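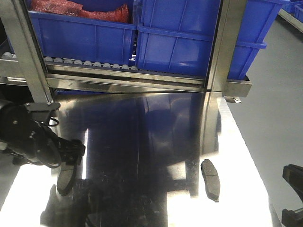

Pick rack, both blue bins on the roller track, bench in front

Ticket 205
Product: Plavulier gravity rack, single level, with steel bench
Site: Prosunance, brake kitting
Opened: Wednesday, 7:40
Priority: Normal
Status: Resolved, monitoring

Problem as reported
Bins on the lower track stop short of the pick position. The operator has to reach over the crossbar and pull the bin forward by hand. Happens with the right-hand position more than the left. Started after the rack was moved in January. Second complaint from the same shift: brake pad sets leaving the bench with the wrong pad in one position.

I am logging both under one ticket because they come from the same station. If Silton wants them split, go ahead.

Environment
Two blue bins side by side. The left one carries red packing on top of the parts. The right one is in the position nearest the bracket, and its rim sticks out past the post on that side. Load per bin is 18 sets when full.

Steps already taken before opening
1. Wiped the rollers with a dry cloth. No change.
2. Swapped the left and right bins. The fault stayed with the right-hand position, so the bin was ruled out.
3. Ran the right-hand position with an empty bin. It rolled, but slowly, and stopped against the post twice.
4. Checked the small metal tab under the bracket for contact with the bin. No marks on the bin that match it.

Update, 9:15
Put a level across the bench and then across the crossbar. Bench is level. Crossbar is low on the right. Moved to the floor to see whether the rack feet or the floor was at fault. The rack was positioned by eye against the yellow line during the move and the feet were not readjusted afterward. Walked the line from the rack toward the striped posts with a straightedge and found no dip worth recording.
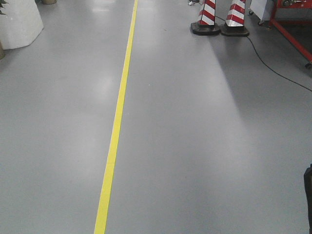
Reply from Silton, 10:05: Please leave the floor out of it for now. The track needs fall toward the picker and none from side to side. If the crossbar is low on the right, the bin will steer right every time and the rim will catch on the post. Adjust the right front foot only, half a turn at a time, and retest with a full bin after each adjustment. Do not shim under the track itself. Also confirm that the packing in the left bin is below the rim on a loaded bin, as anything standing above it can drag when bins are changed over.

Update, 11:30
Followed the instructions. Results with a full bin in the right-hand position:

Half a turn: bin reaches the pick position, rim still rubs the post.
One turn: bin reaches the pick position, light contact.
One and a half turns: bin reaches the pick position, no contact.
Two turns: no improvement over one and a half. Backed off to one and a half and tightened the locknut.

Crossbar now reads level. Ran 90 bin changes over the rest of the shift with no stops. Red packing pushed down below the rim. Operators have been told to keep it there.

Second item, wrong pad in set
The work instruction (Ásgeirsdóttir layout, current revision) calls for the set to be laid out in one row before it is boxed. A set is 4 pads. The shift had been stacking them face to face to save bench space, and a stack hides the tab end of every pad except the outer one. Two of the returned sets had a pad with the tab on the wrong side. The part numbers on the cartons were correct, so this is a sorting fault at the station and nothing to take up with stores.

Went back to the row: friction face up, tab end toward the operator, all pads the same distance apart. With the tabs on one side of the row a wrong-hand part can be picked out before it goes in the box.

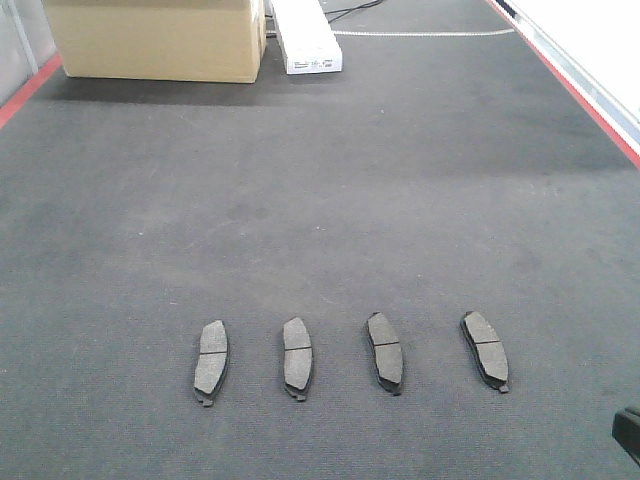 Check the slot across the friction face as well as the tab. If one pad has no slot, pull the set and put it in the reject tray with a tag. Do not swap a single pad from another set, even when the part number is the same. Batches are kept together through to the box.

Stacking is no longer allowed at this station. The step has been added to the shift sheet, directly under the bin change step.

Open items
Right front foot to be rechecked after one week under load.
Reprint of the layout card, old one is unreadable at the tab drawing.
Silton to confirm whether a side guide is available for the right-hand position on this rack. Would prefer one that clears the bin rim without moving the bracket.

Reply from Silton, 15:20: Side guide is available for this model. Quote to follow under a separate number. Ticket 205 stays in monitoring until the foot has been rechecked.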